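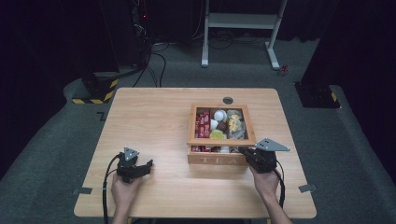 Fri 24 December
By Dela Akpalu

Getting a footpath trading permit out of the Jutham council portal: my running log

I run the walking tours desk on Paisan Street, and under the new visitor precinct rules I need a permit for my sandwich board by January or it has to come inside. Fine, whatever, I like the rules (mostly!). The portal is another story. I've got a ticket open with Gundex, the mob who built it for council, and I'm keeping my own notes as I go so the other traders can nick anything useful.

1. The form won't save
Filled in all 9 pages, hit Save Draft, got kicked back to the login screen. Tried it again in a different browser and same thing. Support asked if my trading name had an ampersand in it - it does - and told me to spell it out. Draft saved first go. I did ask if they could put that on the form somewhere and was told it had been "noted".

2. The map pin
You have to drop a pin where your sign will stand. Mine kept jumping across the road to the ferry steps, which are in the no-signage zone, so the application knocked itself back before a human ever saw it. Clearing the cache did nothing. What worked was typing the street number, waiting for the map to finish loading, then zooming right in before touching the pin. Don't use the "find me" button, it put me in the harbour. 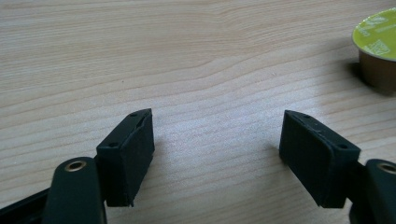 3. Paying the fee
It's $37 through Plirska. The payment page said declined, my bank said pending, and the portal said "awaiting lodgement". I nearly paid twice. Support had me log out and leave it overnight, and in the morning the receipt was sitting under Correspondence, not Payments. So look there first!

4. Where it's up to
Ticket's still open. Status says "with assessing officer" and the PDF of my site plan opens as a blank page at their end, so I've re-exported it as a smaller file and sent it again. Waiting to hear.

Comments

Tracey: The ampersand! I've been at this for 13 days. Thank you thank you.

bookshop_col: Pin trick worked for me on the laptop but no luck on my phone.

Dela Akpalu: Col, same on mine, I gave up and did it on the laptop too.

M. Reid: Does anyone know if a bike rack with our name on it counts as a sign?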